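The Arm Is the Cheap Part
What a small packing shop learned putting together its first robot budget

By Matúš Havlíček

Bohumila Kuruc has a spreadsheet open and she's not happy with it. Third version. The first had one line on it: arm. The second had a lot more lines and a total nobody at Ernton wanted to say out loud. The third is the one that might get signed, maybe by June, if the electrician ever calls back.

Ernton packs gift baskets. Wicker, tissue, soft toys, soap, jam, ribbon. It's a small place, low margins, and a fall rush that eats people. Kuruc runs operations, meaning she runs everything with a plug on it. She spent most of the spring going to see other people's machines and coming home with notes on the back of parking receipts.

A pick over a dark woven basket, and a close look at pale gray panels.
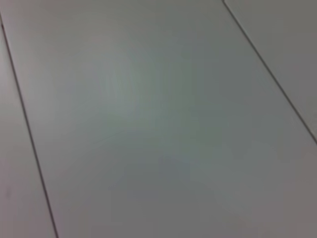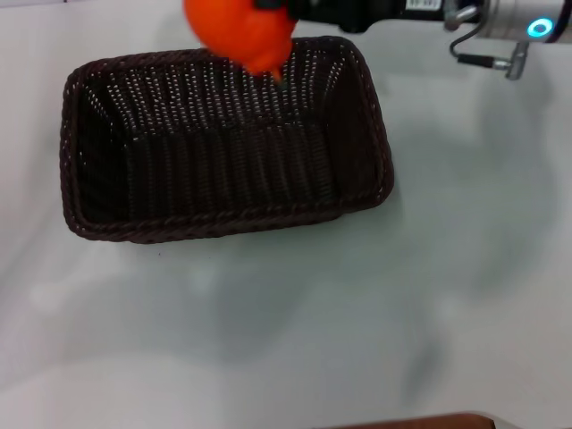 Start with the thing you put in the box

Every vendor wants to talk about the arm. Reach, payload, speed, on and on. Kuruc's advice: make them wait. Talk about the item first.

"A soft orange toy over a basket looks like nothing," she says. "Then you try writing the spec for it. It's lumpy. It tapers at one end. Where do you grab it? How hard? Every one of those is a line on the quote."

Her shop carries rigid stuff, squashy stuff and stuff in crinkly film. One gripper won't do all that well. She'd figured on one. Now she's planning for two, with a changer between them, and the changer costs more than her first car did.

What she brings to a vendor meeting now is a plastic tote of real product. Bad examples included. The jar with the crooked lid, the bear with a ribbon that snags. Hand it over, go get coffee, come back. If the sales engineer has only tried the easy ones, that tells you somthing.

Baskets are worse than boxes

A cardboard box is a box. Same corners, same height, every time. A woven basket has rounded corners and a thick braided rim, and handmade ones vary from one to the next. Fingers catch on a rim. A tapered toy hanging low will touch it on the way in unless the arm goes up and over, and up and over costs you time on every single pick.

Dark weave is its own headache. Some depth cameras do fine with it. Some see a hole where the floor of the basket should be. Ask. Better, bring one and make them run it under your kind of lights, not theirs.

Kuruc priced a locating tray, basically a shallow nest so each basket lands in the same spot. Local machine shop, Kolář, quoted her $2,749 for a set. She winced, then did the math on what a smarter vision package would cost to solve the same problem. Bought the trays. They're the only thing on the spreadsheet she's already paid for.

The table is equipment too

Worst line to forget. People budget for a robot and then stick it on whatever bench is free.

Things to settle about the work surface before anyone signs:

Finish. Matte and light is good for most cameras. Shiny tops throw glare and then you're buying hoods and filters.

Seams. If the top is made of panels, a picked item can be set down right across a joint. Fine for a toy. Not fine for a thin card or a flat packet, which can tip an edge into the gap. Ask for the gap width in writing.

Shadow. The arm makes its own, and it moves. Lighting from one side only is asking for trouble. Get a price for a second light now, when you can still bargain.

Stiffness. A light bench under a moving arm will walk. Bolt it or weight it. Both cost money, and bolting may mean a call to the landlord.

Kuruc's landlord took 5 weeks to answer. Put that in the schedule, she says. It's not dollars but it's real.

Cables, and other things that hang

Look under any arm that's been working a while. Cable, connector, a loop of slack. All of it flexes all day. Those parts wear out and they wear out in the busy season.

So, spares. Her list is short: gripper pads, one gripper cable, one connector, fuses. She wanted a whole spare gripper and got talked down. She's still annoyed about it. Dakley, the integrator she's leaning toward, will lend one with a next-day promise, and she got them to put next-day in the contract instead of just in the email.

Also on her list, a cable dress kit. Sleeves, clips, brackets. It wasn't on any of the quotes. When she asked, all of them said oh sure, you'll want that.

The second quote came from Bullness, cheaper on paper by a good margin. Kuruc went through it with a highlighter. No training. No freight. No guarding. Commissioning listed as "by customer," which means her. Once she'd added it all back in, the two bids were so close she had to check the cells weren't pointing at the same number.

Who's going to run it

Training is where small shops shave first. I've watched it happen at bigger places too. Two people get sent, one of them quits, and the one who's left takes a vacation.

Ernton will send four. That's most of a shift. Kuruc fought for it on the grounds that the arm will stop, often, in the first couple months, and whoever's standing closest needs to know how to clear it and start it back up. She also wants the operators writing the restart sheet themselves, in their own words, laminated, taped to the bench. The manual is fine but it's thick and nobody reads thick at 6 a.m.

She has budgeted wages for the slow period as well. Output dips when you put in a new cell. You're running the old way and the new way side by side, people are watching the machine when they should be tying ribbon, and orders don't care. She's carrying full hand-packing crew through the first rush no matter what the arm does.

What's in the third version

Roughly in the order she'd tell you to fill it in:

Sample testing with your own product
Grippers and changer
Trays or fixtures
Bench, anchors, lighting
Arm and controller
Camera and software, including the yearly fee (there's always a yearly fee)
Guarding and safety review
Power and air
Freight and rigging
Training
Spares and cable kit
Lost output during startup
Contingency

The arm is in the middle and it isn't the biggest number. Software fee gets its own row for every year she expects to keep the thing, so nobody upstairs can act suprised later.

Contingency, she won't say what she put. More than the owner liked. There's a note in the cell next to it that just says "electrician."

Payback? She's got it at around 4 years, and she doesn't fully trust that. It hangs on how many baskets a shift the cell can finish, and the only rate she has is from a vendor's demo with a vendor's basket. The plan is to rerun the figures after the acceptance test, on Ernton's floor, with the tote of bad examples on the table. Final payment is tied to that test. Dakley pushed back on the wording and the lawyers have it now.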